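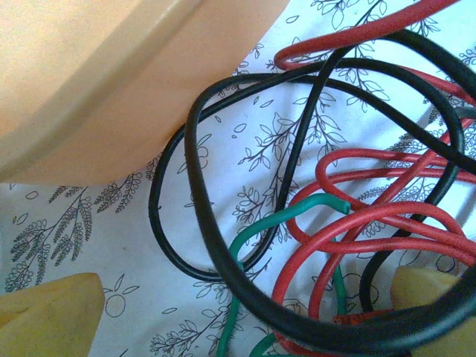
How to Write a Music Video Treatment in One Evening

Play the track five times before you type a word. Lights off, headphones on, phone in another room! On the third listen, jot down the moments that make you sit up - a drum fill, a breath, the line everybody will sing back.

Now write your idea in two sentences. When I pitched for Lornden's second single, mine was "A night bus driver takes the wrong turn on purpose. Her passengers love it." The label called the next morning, and I still grin thinking about it.

Next, build the page:

Opening: 100 words on mood and color.
Story: follow the song, verse by verse.
Performance: where the band is and what they're doing.
Budget notes: locations, cast, shoot days.

Keep references to a page. Mieke Goossens, who cut the Lornden video, likes film stills best, and I've come around to her way - they say so much about light.

Read it aloud with the track playing, fix whatever drags, then export a PDF and send it before midnight.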